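Open afternoon at the Presari works, Jolterton

I went to the Presari open afternoon in December. The firm makes extension leads and power strips, and once a year it lets the public in for a few hours. Entry was free but you had to book. The building stands on the site of an old rope works, and there is a stone over the gate with 1782 cut into it, which is the only old thing left.

Parking is at the back, off Drodby Lane. I got there just after one and was put in a group going round at half past. We were given overshoes and a visitor badge and asked to leave bags in the lockers.

The moulding shop came first. It is loud and there is not much to see, as the machines are closed in and the casings drop out of sight into bins. We spent ten minutes there and I would have been happy with five. After that came the wiring benches, which were much better. You can stand close, and the staff were used to questions. A good wirer needs 3 months to get up to speed, we were told.

Upstairs there is a room with pale tables where the models are laid out. The one I liked best was a white strip with light blue socket panels down one side and a blue switch beside each. I have wanted separate switches at home for years – at present I crawl under the desk and pull plugs. The cable on it is grey and thick. 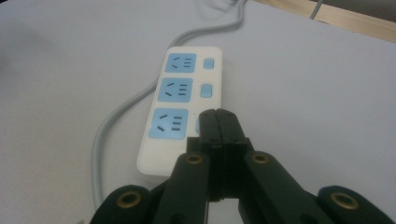
The checking tables

Next door to the wiring benches is where finished goods are looked over before they go to packing. The surfaces are kept plain and white so that a scratch or a bit of swarf shows up. Each strip gets 4 checks: casing, slots, switches and cable grip. Anything that fails goes back with a paper tag on it. Our guide said the tables are wiped down between batches and nothing else is allowed on them, mugs included.
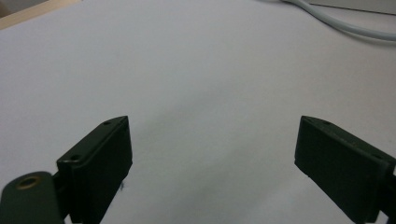 Tsakiris, whose group had gone round before ours, thought the checking was the best part of the visit and wished they had been given longer there. I agreed. We had nine minutes, then tea.

The shop by the exit sells seconds with small marks on the casing, tested and guaranteed as normal. Cards only. I bought two short leads and left at four. The bus back to Jolterton station stops opposite the gate, though the shelter has no timetable in it.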